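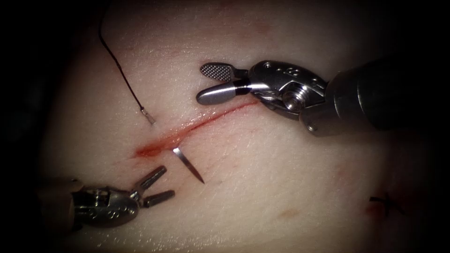 Can a Machine Do the Mending Yet?
Project report, Design and Technology, Zukcombe College

I started this project in August because of a duvet cover. The seam had gone at one corner and I'd been putting it off for weeks, and I thought, surely something can do this by now? We have machines that wash, dry, vacuum and mow. So my question was whether a robot can do the sort of fiddly jobs people still do by hand, at home and on a shop floor, and if it can't, what exactly gets in the way.

I picked four chores to look at: folding towels, loading a dishwasher, packing mixed items into boxes and stitching something closed by hand. The first three I could get close to in person. I got a morning at the Plukura packing unit on the edge of town, and our department has a small arm called Mallet (it was called that before I got here) which I was allowed to use after four o'clock when the labs were empty. Stitching I had to do by reading and watching, and by sewing badly myself.

Towels first. I gave Mallet one hand towel at a time, flat on the bench, and asked it for a single fold. When the towel was laid out dead straight it did fine. When I dropped the towel in a heap, like towels in real life, it mostly pinched the air beside it or grabbed two layers at once and dragged the lot onto the floor. I did 200 attempts over the term, and I'd say the towel taught me more than the arm did. Cloth never comes back to the same shape twice, so whatever you worked out on the last go is no use on the next one.

Boxes were better. At Plukura they have one packing cell that handles 300 boxes in a shift and it's really lovely to watch – everything arrives the same way up, at the same speed, and the arm just gets on with it. But next to it there was a person putting in anything soft, anything in a bag and anything with a dangly bit. I asked if that was going to change and was told they'd love it to! The soft things are the expensive bit.

I can't say much about the dishwasher. I got through 7 mugs and a colander before I was asked to stop.

So, stitching. I left it until last because I assumed it would be the hopeless one, and it's the one I changed my mind about most. A sewing machine is brilliant but it only works if you can feed the fabric under the needle. You can't do that with a tear in the arm of a sofa, or with a cut in skin. You need one thing to hold the needle, another to catch it, and you have to come in from above with a curved needle and bring it out on the other side of the gap. Surgical instruments are the place where machines get nearest to this, with two little gripping tools working across the same cut, so I used suturing as my comparison for mending. 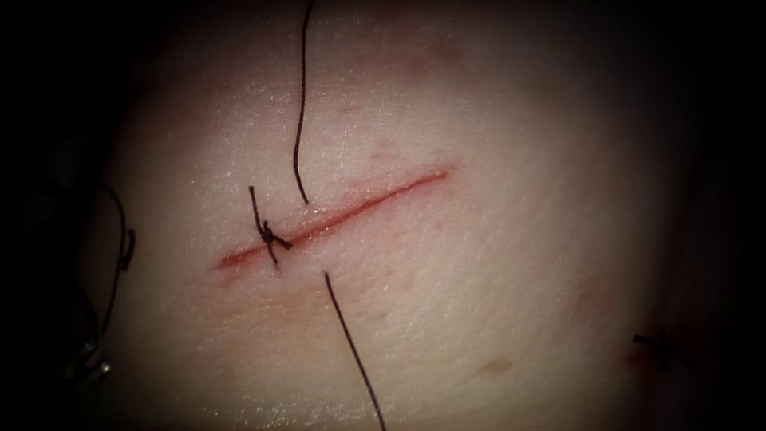
What struck me is how much of the job is looking after the thread. I'd been thinking of a stitch as the needle going through, but when I tried it on an old cushion the needle was the easy part. The thread goes across the gap and then you've got two loose ends going off in opposite directions, and both of them want to be somewhere else. You have to keep one out of the way, not lose the other, pull enough to bring the sides together but not so much that it puckers, and then tie it. After that you move along and do the same again with the finished knot sitting there waiting to snag you.

I wrote all of this down as separate steps in Istimance, which is the planning software we use on the course, and one hand stitch came out far longer than one towel fold. Some of the steps I couldn't even describe properly. "Pull until it looks right" is not something you can type in. I can feel when the thread is snug because my fingers tell me, and Mallet has no feeling in its fingers at all.

There's also the question of who's driving. With a lot of surgical robots a trained person is moving the tools from a seat nearby, so the machine's hands are good enough but the judgement is still human. I think that matters for chores. If I have to sit there steering the thing through my mending then I might as well do the mending (though for somebody with shaky hands or bad eyesight that could be wonderful, and I should have given that more space in my plan).
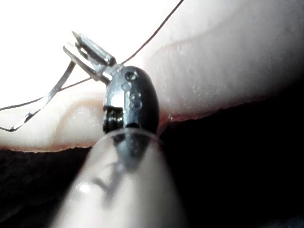
Somebody wrote beside this part of my draft that I was being unfair, as a person learning to sew also needs watching for the first few months, and that the proper test is whether the machine needs less help in its second year than in its first. They also said that a shop would happily pay for a robot that did the dull stretch of a seam and called a person over for the corners.

I think that's a good point and I've changed my scoring because of it. Originally I only had "can" and "can't". Now I have a middle column for jobs a machine can do if a person sets it up or steps in, and nearly everything has moved there. Packing rigid things stays in "can". Towels from a heap stay in "can't", at least with our arm and my programming. Stitching is in the middle, nearer to "can" than I expected where the tools are good and somebody who knows what they're doing is in charge.

If I did this again I'd drop the dishwasher altogether and spend the time on thread. I'd like to put a simple force sensor on Mallet and see if it could learn to stop pulling at the right moment, with just a bootlace and two bits of felt to begin with. I'd also film my own hands from the start, as I only thought of it near the end and by then I'd got quicker and skipped half of what I was trying to write down.

The duvet cover is still not done.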